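**Skimine wants 1109 tries at putting a tube in a hole**

Anyone who has racked test tubes for a living can now take comfort: the machines find it dull enough to need coaching. Skimine, the lab-automation outfit in Cullau, has spent October steering a pair of robot arms through the job by hand, over and over, so that a learning system called Kelska can study the results and someday do it alone.

The tally stood at 377 usable runs when we stopped in. Another 56 had been thrown out, mostly for hesitation, a standard that would empty a good many workplaces. An operator works the arms from a desk next door and starts each run when a buzzer sounds. Coffee is kept well away from the controls after an episode in the first week.

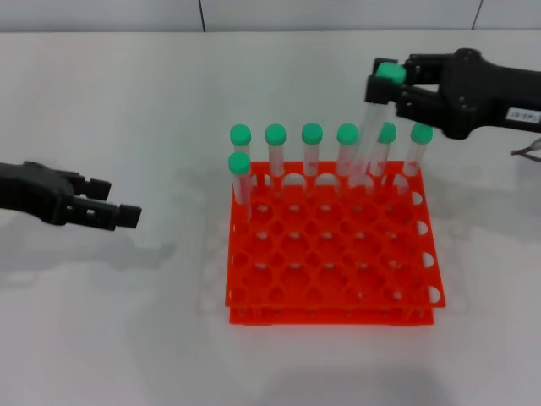 *One more tube for the orange rack. The left arm is sitting this one out.*

Every attempt is saved, including the clumsy ones, which go in a separate folder with a politer name. The company says Kelska needs to see tubes gripped high, gripped low and gripped at a tilt before it can cope with a real bench, where people put things down any old way.

The target is 1109 runs by the end of the winter. After that the operators move on to unscrewing caps, a task that Baptista, the clinic group paying for part of the work, has asked for twice. Skimine has not said how many tries that will take. The buzzer is being replaced with a chime.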